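4. Organização e limpeza da bancada

Aplica-se aos tampos Gunlow com acabamento de mármore e às tábuas de corte Rilent com ranhura periférica. Leia a secção 3 (montagem do tampo) antes de continuar.

4.1 Antes de começar

Desligue da tomada todos os aparelhos que estejam sobre a bancada e deixe-os arrefecer. Retire as migalhas com um pano seco. Não arraste aparelhos pelo tampo, levante-os.

CUIDADO: nunca pouse panos ou toalhas sobre um forno de bancada ou uma torradeira em funcionamento. Retire-os antes de ligar o aparelho.

4.2 Disposição dos objetos

1. Encoste ao revestimento da parede os recipientes de uso menos frequente: latas de mantimentos, copos altos, porta-utensílios.
2. Coloque o organizador de gaveta Sutter ao fundo, com a gaveta virada para si. Confirme que abre até ao fim sem bater na tábua.
3. Sobre o organizador podem ficar latas ou frascos pequenos. Carga máxima: 300 g por recipiente.
4. Deixe a tábua de corte no centro, na zona mais larga do tampo.
5. Reserve a parte da frente para a torradeira e os aparelhos que usa todos os dias. As ranhuras do pão devem ficar desimpedidas, sem armário ou prateleira baixa por cima.

Numa bancada com muitos objetos, a tábua acaba por partilhar o espaço com a torradeira. Afaste a torradeira antes de cortar alimentos húmidos e volte a colocá-la depois de limpar a superfície.

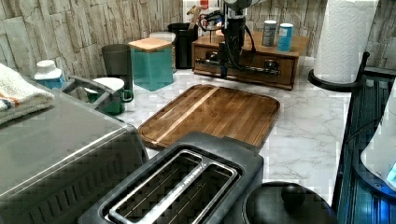 Marlene escreveu-nos que, com a tábua sempre no mesmo sítio, a humidade fica presa por baixo e o tampo ganha uma marca baça. No caso dela bastou levantar a tábua todas as noites e encostá-la à parede, de lado, até de manhã.

Recomendamos o mesmo procedimento. Se a marca já existir, siga o ponto 4.4.

4.3 Tábua de corte

1. Lave à mão com água morna e pouco detergente. Não deixe de molho.
2. Passe um pano pela ranhura, onde se acumulam líquidos.
3. Seque na vertical durante 24 horas antes de aplicar óleo.
4. Aplique óleo mineral Darkow no sentido do veio, nas duas faces e nos bordos.

NOTA: as tábuas de ripas coladas não podem ir à máquina de lavar loiça. O calor abre as juntas.

4.4 Manchas no tampo

Use um pano macio e detergente neutro. Não utilize vinagre, lixívia nem esfregões metálicos. Se a mancha persistir, encomende o produto de manutenção Gunlow, ref. 683.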